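Trulby Finishes Service on Two-Arm Tabletop Cell

October – By Veikko Miettinen

TRULBY – The Pendard laboratory has completed scheduled service on its two-arm tabletop cell, which is used for handling trials with plates and bowls.

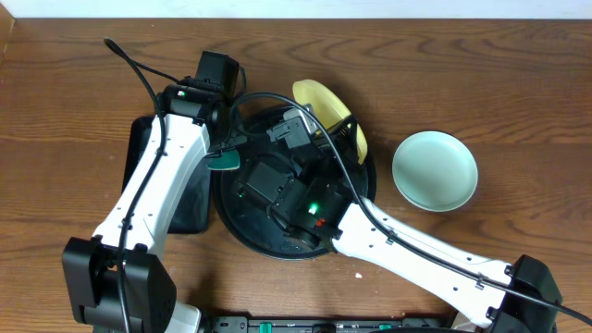 The work was carried out by technician Onni Lehtinen and covered the wrist servos, the gripper fingertips and the cable runs on both arms. Cable clips were checked along each link, and 4 that had worked loose were replaced. Cables are now left with more slack at the wrist – a change requested after a connector failed in the spring.

Under the laboratory's maintenance plan, the cell is inspected after every 200 hours of operation. It had logged nearly 440 hours since its last full calibration.

"The joints held their zero positions well, but the cables needed attention," said Miklós Kovács, who oversees equipment at the laboratory. Spare servos will be kept on site from now on, he said.

Handling trials are set to resume Sunday.

Related items
Peltonen Named Supplier of Replacement Cables
Gedeck Workshop Extends Evening Hours

Last updated 4:39 p.m.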